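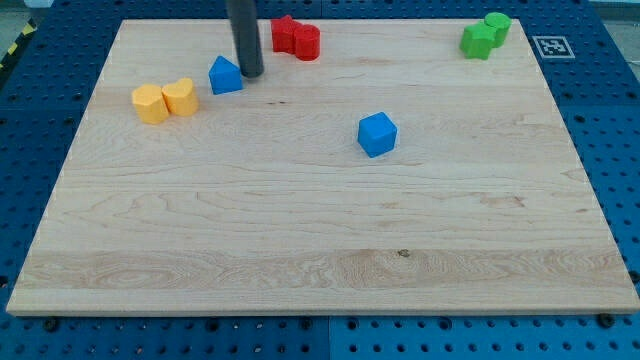

Board care, and a few other wood things

Quick one today, got a colour job drying in the shed and have to get back to it.

Most of the questions I get are about oil. Which oil, how much, how often. So:

Food-grade mineral oil from the chemist. Cheap, no smell, doesn't go off. Don't use olive oil or canola, they turn sticky and then they stink, and you'll be sanding it all back by April. Walnut oil is lovely but not if anybody in the house has a nut allergy. Raw linseed is fine on a bench or a tool handle, slow as anything to cure though.

New board – oil it every night for a week. After that, whenever it looks grey and thirsty. Splash of water on top, if it beads you're right, if it soaks in you're due. Flood it on, leave it overnight, wipe off what's left in the morning. Do both faces and the ends!! Ends drink the most. People only do the top and then write to me about cupping.

Rags – lay linseed rags out flat outside to dry, or into a tin of water with a lid. Never scrunched up in the bin. They heat up by themselves and catch. Mineral oil ones won't do it but get in the habit anyway.

Washing
Hot water, bit of dish soap, both sides, quick. Stand it on its edge to dry. Not flat on the bench, not against the window in full sun, and not in the dishwasher, ever, even on the short cycle. Rima Bataineh wrote in to say hers has been through the dishwasher for two years with no trouble. Good luck to her.

Onion and garlic smell
Coarse salt and half a lemon. Scrub, leave it ten minutes, rinse. Bicarb paste if the lemon doesn't shift it. Let it dry right through before you oil or you lock the smell in.

Beetroot and berry stains
Same salt and lemon, then a day on the verandah in the shade. What's left after that is colour, not dirt, leave it be.

Fuzzy surface
That's raised grain, happens with any new board the first few times it gets wet. Wipe it over with a damp cloth, let it dry, light sand with 240, along the grain. Do that twice and it mostly stops. Don't bother going finer than 320 on something you're going to take a knife to.

Warped board
Put it hollow side down on a damp tea towel, leave it overnight, check in the morning. Flip and repeat if it has gone past flat. Then stand it on edge for a few days and oil evenly. Works on a slight bow, won't do much for a bad one. I had one from the Rusbridge market that took roughly 40 hours to come good and then went straight back the next summer, so it's a trivet now.

Knots
Small tight ones are fine. Press with your thumbnail, if nothing moves, leave it. If it's loose or has a black ring with a gap around it, that's a spot for food to sit, so use that piece for somthing else. Shelf, tray, whatever.

Maple or not
Maple's my pick for kitchen stuff. Hard, close grain, pale so you can see when it's clean. Beech next. Pine is too soft, and oak has big open pores that hold gunk. Bamboo is ok but rough on knives. Wavy or swirly grain looks great but tears out under a plane, so take light cuts with a sharp blade, or just sand it.

Slipping
Damp cloth under the board. Or the rubbery shelf liner, cut a bit smaller than the board so it doesn't show. Wash the liner when you wash the board, it gets grim under there.

Board butter
One part beeswax to four parts mineral oil, by weight. Jar in a pan of hot water, low heat, stir till it's clear. Don't walk off on it. Pour into tins, let it set with the lid off. Rub on with a cloth after the oiling, leave an hour, buff. Sérgio Loureiro uses his on spoons and the salad bowl too, and on squeaky drawer runners, which I've since tried and yep, good.

Glue-ups
Waterproof PVA, thin coat on both edges. Clamp snug, not gorilla tight, you squeeze all the glue out. Leave it a full day before planing even if the bottle says less. Scrape the squeeze-out when its rubbery, much easier than chipping it off hard.

Next time – sharpening, and what to do with a chipped ceramic knife (not much).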